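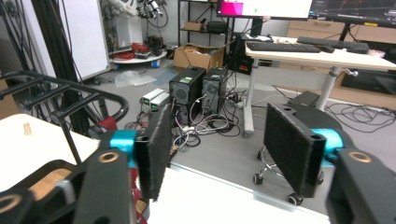 Wrist view, fingers open. Black foam pads on cyan blocks.

**1/** Notes on the Lelia set. Target is 3000 demonstrations with the hand-held gripper. We have 779 that pass the filter.

**2/** Every episode starts with the fingers fully open. Early takes started at whatever width the operator happened to be holding, and the policy learned to twitch before it moved.

**3/** Both pads have to stay in view for the whole take. Gripper width is read from the video, so a hidden finger means a gap in the width signal. Gaps longer than 10 frames get the episode dropped.

**4/** The filter threw out 340 episodes in March. Most were tracking loss near plain white tabletops. Clutter in the background helps: cables, shelves and chair legs all give the tracker something to hold on to.

**5/** So we stopped tidying before sessions. Tracking loss went down. Complaints about the floor went up.

**6/** Operators on the Clirnadden site record faster than we do and drop more takes. Their median episode is shorter, and fast wrist turns blur the pads. We asked for slower turns only – reach speed is fine.

**7/** Labels are one line of plain text per episode, written right after the take. Labels written at the end of the day were wrong often enough that we redid them.

**8/** Rai handles the sync between video and pose. It still drifts on long takes. Workaround is to keep takes short and restart the recorder after a break.

**9/** Next: the Naltomia tasks, which need two grippers at once. Calibration for the second one is half done. No training run until the left and right clocks agree.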